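Rultitz and Jarkdale Delegations Conclude Fourth Round of Cross-Border Talks

RULTITZ, June 28, 2024 - Delegations from Rultitz and Jarkdale finished their fourth round of consultations this week with an agreement to reopen the joint liaison office and to resume regular meetings between their foreign affairs departments.

The talks were led by Ambros Frei, deputy secretary for external affairs of Rultitz, and Liesl Prantl, who heads the Jarkdale delegation. Transit, visas and the shared water accord were on the agenda, along with the status of seasonal workers who cross the border each spring. 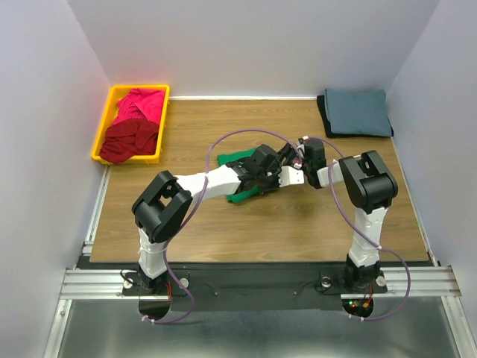
Burgi Imhof
Press Officer, Rultitz Department of External Affairs

Under the agreement, the liaison office will be staffed by 8 officials, 4 from each side. It will handle permit disputes, lost documents and requests for consular help. The office has been closed to the public since March, when the lease on its former building ran out.

The two sides also settled the question of work permits. Jarkdale will honor the 2,445 seasonal permits already issued by Rultitz, and holders will not have to apply again. New applications will be answered within 30 days.

"We came here with a short list and we got through most of it," Frei said after the closing session. "The permit question had been open for too long, and people on both sides of the border were waiting for an answer."

Prantl said her government would send the text to its legislature before the summer recess. "There are points in it that need a vote, and we will ask for one," she said. "The liaison office does not need a vote, so work on that can start now." 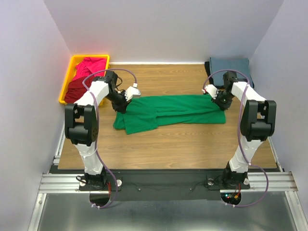

The delegations did not reach agreement on freight fees at the Schnyder crossing. Jarkdale has asked for a single rate for all trucks, while Rultitz wants to keep the present scale based on weight. A working group led by Pirmin Hofstetter of Rultitz and Balthasar Koller of Jarkdale will take up the matter and report to both departments before the next round.

The water accord remains in force without changes. Technical staff from both sides will continue to exchange readings from the upper valley stations, and either party may ask for a review with written notice.

The fifth round will be held in Jarkdale. A date has not been set.

The full text of the joint statement is available in print from the Department of External Affairs. Reporters who wish to attend the opening of the liaison office should register with the press desk in advance - places are limited, and press cards will be checked at the door.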